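Re: [elotwood-residents] Wool blankets and the drying question

Aníbal Valderrama wrote:

> I have a wool blanket from the old Varcombe mill, double size, and it
> has started to smell of the cupboard. The tag is gone. Can it be washed
> at home, or does it have to go out for dry cleaning? I paid too much for
> the cleaning last October and it came back with the same smell.
> Also, how do you all get them dry in a small apartment?

Aníbal,

Yes, you can wash it at home. I have done mine in the bathtub for years. The Varcombe blankets were sold unshrunk for a long time, so treat yours as if it has never seen water. Lukewarm water, a capful of wool wash, and leave it to soak for 30 minutes. Press it down with your hands. Don't rub it, and don't lift it out by one corner when it's full of water, or that corner will stay long.

Rinse in water of the same temperature. It's the jump from warm to cold, along with the rubbing, that felts the wool. I rinse 2 times, and once more if the water still looks cloudy.
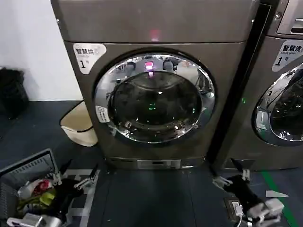

Getting the water out takes longer than the wash. Roll the blanket up in towels and kneel on the roll, then do it again with fresh towels. I would not tumble a blanket like yours with heat. A big front-loader with a round glass door, like the one with the number 1 on its label, is what I use for sheets and for the towels from this job, and the wool stays out of it. If you have a machine with a true no-heat setting you could try a few minutes on an old blanket first, but I wouldn't start with one you care about.

For a small apartment, lay two broomsticks across the tub and drape the blanket over both, so the weight is spread. Turn it morning and evening. With the window open a hand's width mine is dry on the second day. In damp weather add a fan, aimed past the blanket and not straight at it. 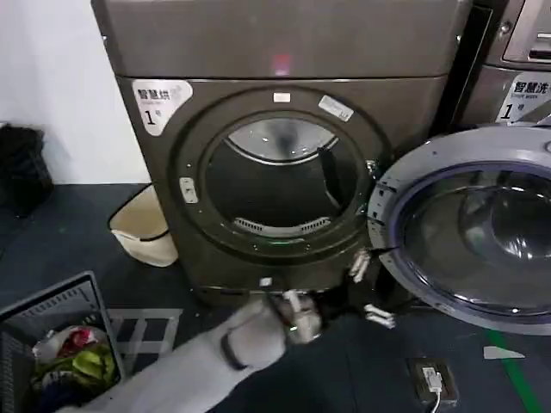
Tirorora wrote back to me off list that vinegar in the last rinse does more for a cupboard smell than any wool wash, and that airing the blanket outdoors in the shade for an afternoon should come before you wet it at all. I agree on the airing. I have had mixed results with vinegar, and a half cup is plenty.

Check for moths before you put it away. Look along the folds and under the binding for small bare patches or grit.
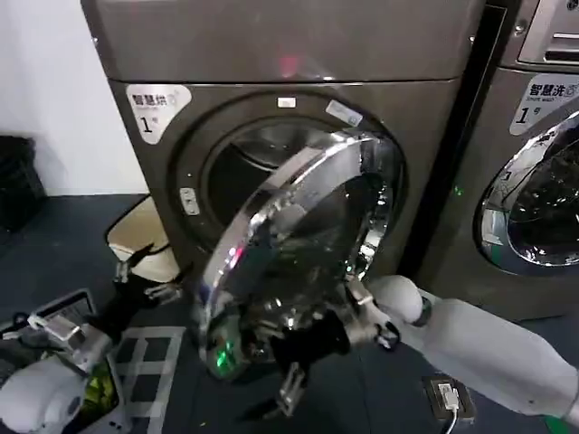
For storage I use a cotton pillowcase, closed with a safety pin. Plastic keeps the moths out but it also keeps in any damp you missed, and that may be where your smell came from. Wipe the cupboard down as well and leave it open overnight. Cedar blocks are fine if you sand them now and then.

If the binding comes loose in the wash, Iyamu still sells the satin kind by the yard. Ask for the wide one.

Let the list know how it dries.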